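Younis Fund for Small Places
Progress report, second period
Project: The Gusow Valley Songbook
Submitted by: Kátia Prado, project lead
Read before submission by: Thulani Cele, music editor, who asked for the word "definitive" to be taken out in four places

Where we are

The short version is that the songbook exists, in the sense that a house exists when the walls are up and it is raining indoors. We have the songs. We have most of the tunes. We have a publisher in Onholm who answers email within the same season. What we do not yet have is agreement on verse order in the longer ballads, a foreword, or a cover that the people of Tirkach and the people of Onholm can both look at without sighing.

You will remember that the grant was given to collect, write down and publish the work songs, lullabies and drinking songs of the Gusow Valley while there are still people who can sing them without looking at a sheet. The plan called for 400 songs. We have 556. I would like to report this as a triumph, and in the summary table on the form I have done so. In practice it means that the book is now too thick for the binding we budgeted for, and that I spend my evenings deciding which songs about geese are the same song about geese.

Collecting

Fieldwork closed in June, as promised. It closed again two weeks later, after a retired ferryman in Tirkach sent word that we had been given the wrong version of "The Miller's Second Wife" and that he would not have it printed while he was alive. We went back. His version has eleven more verses and a much better ending for the wife. It is going in.

Most singers were generous with their time. Several were generous with plum brandy as well, and I have noted in the log which transcriptions were made before supper and which after. The after-supper ones have been checked twice.

The harvest songs came easily. People sing them at weddings now, so they are in good shape, if a bit smoothed down. Lullabies were harder. A lullaby is a private thing, and grown men who had cheerfully given us nine verses about a priest and a ladder went red and looked out the window when asked what their mothers sang. We ended up getting a lot of them by phone, late in the evening, from people who said they had just happened to remember one.

The drinking songs need no comment from me, and the publisher has asked that some of them get no translation either. We are in talks.

Transcription and editing

Thulani has now set 411 of the tunes in clean notation. He works from the recordings, with the singer's own pitch kept in a side note and the printed key chosen so that an ordinary person can reach the top note. This was the cause of our only real quarrel this period. I wanted every tune printed where it was sung. Thulani sat down at the piano and played me the shepherd's call from upper Tirkach at pitch, invited me to sing along, and waited. The printed keys stand.

We have also settled the matter of bar lines, at least among ourselves. A good third of the valley's slow songs have no steady beat, and earlier collectors forced them into three-four time, with results you can still hear in school concerts. We are printing these without bars, with small tick marks where the singer breathes. Two music teachers who tried the sample pages said the children had no trouble with this at all. The teachers were still getting used to it.

Spelling is less settled. The valley has no agreed way to write its own dialect, though it has plenty of opinions about how it should not be done. Our rule is to write what was sung and put a plain version underneath. A man in Onholm has written to us 14 times about the letter y. We have adopted his view on the y and asked him, politely, to stop.

Testing the book with readers

The sample booklet went out to two choirs, the Onholm school and the reading room in Tirkach. It held 24 songs, picked to cover every kind of trouble we could think of. The comments that came back fell mostly into the following heaps.

Type size. Too small, said everyone over fifty. It was fine, said everyone else, who then held it closer to the lamp. We are going up a size, with regret for the page count.

Chords. The choirs did not want them. The reading room wanted nothing else, as its Thursday crowd turned out to be made up almost entirely of people with guitars. We will print chords for the dance songs only and let the guitarists work out the rest, as they would have done anyway.

Notes on the songs. I had written long ones. Readers liked the ones that said who sang the song and what work was being done at the time. They did not like the ones that mentioned other scholars. I have cut these back and feel thinner for it.

Page turns. Both choirs pointed out, one of them in verse, that a page should not turn in the middle of a refrain. Thulani has re-laid all the long songs so that the turn comes at the end of a verse.

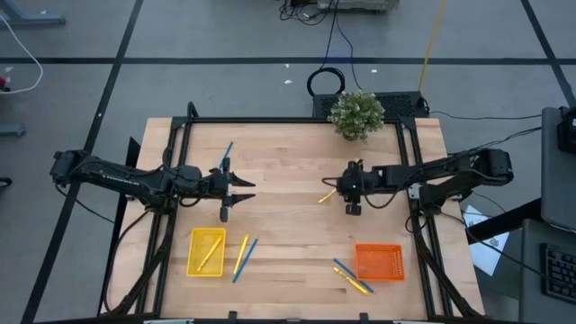 Money

The full accounts are attached as a spreadsheet. In words, we are on budget for travel, under budget for equipment and over budget for paper, which is what comes of collecting too many songs.

The travel line looks better than it should. Singers kept insisting on putting us up for the night, and one family would not let us leave until the rain stopped, which took until the next afternoon. We claimed no lodging for those nights. We did buy a large number of thank-you cakes, entered under "hospitality" with receipts.

The paper problem is real. The printer quoted for 400 songs, and the new quote comes in 3815 higher, in the currency of the grant. I see three ways of dealing with it. We could drop the near-duplicates, which would save about half of that and start at least one feud. We could print in two volumes, which the publisher dislikes and the choirs would welcome, choir members having wrists. Or we could move the unspent equipment money over to printing, which needs your consent and is what I am asking for here. A separate letter says the same thing in a more respectful tone.

What went wrong

The form asks for this, so I will be frank. We lost a month in the spring when the only person who could read the old parish notebooks fell out with the parish. They have made up. The notebooks are back on our table and have given us the words to nine songs for which we had only tunes, along with a recipe for curing ham that I am told works.

The sound archive is behind. The recordings are safe, with copies kept in both towns, but the catalog is a spreadsheet with my own shorthand in it, and some of that shorthand I can no longer read. "Blue door, sad, dog" is a fine description of an afternoon and a poor catalog entry. I have set aside the winter evenings to fix this while I can still recall which dog.

The cover is a longer story. The first design showed the river. Onholm was pleased. Tirkach pointed out that it showed the river from the Onholm side. The second design showed it from the Tirkach side, and I will leave you to guess. The third has no river and shows a plain pattern taken from a woven belt, and so far the only complaint has been that it looks like a cookbook.

Next period

Thulani will finish the remaining tunes and start on the index of first lines, which he describes as restful. I will write the foreword, short, and get verse orders signed off by the singers or, where the singer has died, by whichever relative shouts loudest. Proofs should reach the choirs before the winter concerts so that they can be sung from, spilled on and sent back with remarks.

We are also planning one evening in each town where the singers hear the songs done by the school choir. There will be two evenings and two identical programs, in halls of nearly the same size. I have measured both.

Requests to the Fund

First, consent to move the unspent equipment money to printing, as set out under Money.

Second, a decision on whether the Fund's name should go on the cover or on the back of the title page. The publisher would prefer the back of the title page. So would the belt pattern.

Third, if anyone from the Fund would like to come to one of the evenings, you would be very welcome. Please come to both — if you come to only one, I will be hearing about it well into the third reporting period.

Kátia Prado
Gusow Valley Songbook, Onholm office (upstairs, ring twice)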